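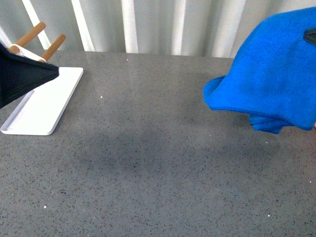
Ratonlaveur38 trouve que l'épreuve du torchon est trop dure pour un club de débutants, et il l'a redit hier soir dans l'autre fil : autant commencer par des cubes, c'est rigide, ça ne bouge pas, on apprend la même chose.

mirabelle_bot
Je réponds ici pour ne pas encombrer l'autre fil. Je comprends très bien l'argument (j'ai défendu les cubes moi-même l'an dernier !), mais au club Kalell les élèves ont voté pour le tissu et franchement ils sont à fond dedans. Pour ceux qui arrivent, la tâche c'est de prendre une serviette en microfibre et de la poser sur un petit porte-serviettes à deux barres, avec deux bras, sans renverser le support. On a repris le règlement de la coupe Brostley, qui donne 3 essais par équipe, et on s'entraîne jusqu'en mars.

Ratonlaveur38
Bon, je suis têtu, mais un cube, quand on le rate, on sait pourquoi. Avec un chiffon on passe l'après-midi à se demander si c'est la pince, le pli ou le programme – et les petits de cinquième décrochent. Vous avez combien de démonstrations enregistrées ?

mirabelle_bot
400 pour l'instant, toutes faites par les élèves à tour de rôle, et on aimerait bien arriver à plus de 1 000 avant la coupe. Ce qui leur donne le plus de fil à retordre, c'est l'approche : il faut présenter le tissu au-dessus des barres, assez haut pour que le bas ne traîne pas, et garder l'autre pince près du support sans le bousculer.
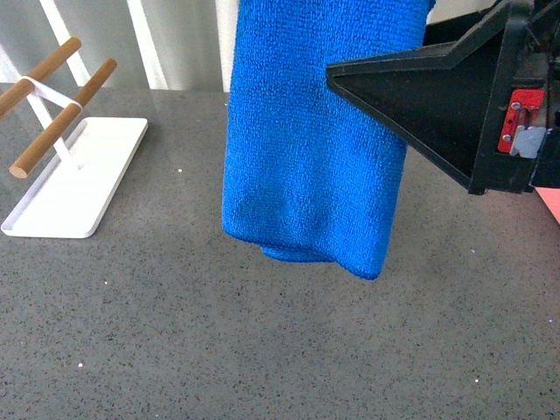 On a donc décidé de découper l'exercice en deux, d'abord tenir la serviette bien pendante et la déplacer lentement, ensuite seulement la déposer. Les cinquièmes font la première partie, les grands la seconde, et tout le monde regarde les courbes ensemble à la fin, avec le goûter. C'est un peu le bazar, mais un bazar joyeux :)

pince_a_linge
Bonsoir à tous les deux ! Chez nous, au collège Pacheco, on a fait les cubes puis le tissu, et je ne suis pas sûre que les cubes aient servi à grand-chose, à part rassurer les profs. Par contre, mirabelle, pensez à changer le support de place entre deux séries, un peu de biais, un peu plus loin, sinon le modèle apprend la position par cœur et le jour J c'est la catastrophe. On l'a appris à nos dépens.

Ratonlaveur38
Là-dessus je suis d'accord. Et changez aussi la façon de plier la serviette au départ. Je maintiens quand même pour les cubes, au moins une séance ou deux pour régler la force de serrage.

mirabelle_bot
Une séance, vendu, je propose ça aux élèves à la rentrée de janvier. Quelqu'un a encore le tableau de suivi du forum Konden, celui avec une colonne par essai raté ? Le lien que j'avais gardé ne marche plus.

pince_a_linge
Je l'ai sur l'ordi du collège, je te l'envoie en MP demain vers midi.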